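4.3 Folding on the table

Your Pirnach table comes out of its box flat and would like to stay that way. Wipe the top before the first load. Crumbs travel.

1. Put the table on a level floor. Carpet is fine, although the feet need 10 minutes to settle into it and will sulk until then.
2. Take one item from the basket. One. The basket will still be there.
3. Grip the fabric at opposite sides and lift it slightly clear of the top.
4. Pull gently outward until the upper part hangs flat. A bunched lower edge is normal at this stage.
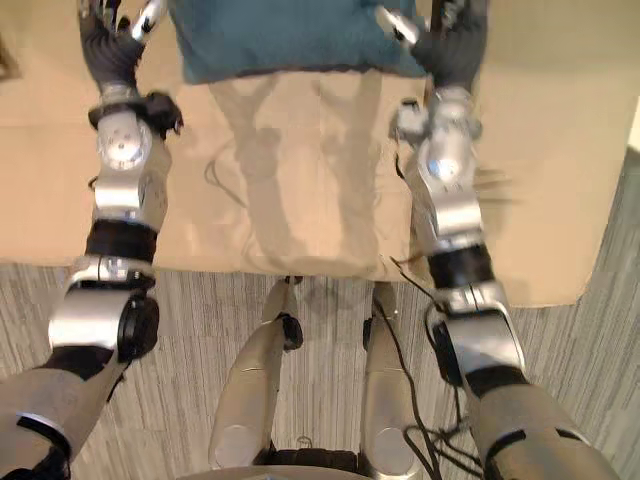
Fig. 31. Fabric held at both sides, slightly above the table.

5. Lower the bottom edge first and let the rest follow. Smooth from the center outward.
6. Fold in half, then in half again. Guests may prefer thirds. Guests may fold their own.

Note: Fitted sheets are covered in the Plarnon supplement, which runs longer than this manual.

CAUTION: Do not iron on the table. The top is not rated for heat, and the warranty department has heard the one about the "barely warm" iron.

CAUTION: Do not stack more than 100 folded items on one side. The table will tip, usually on a Monday.

To order a replacement top, quote part 400.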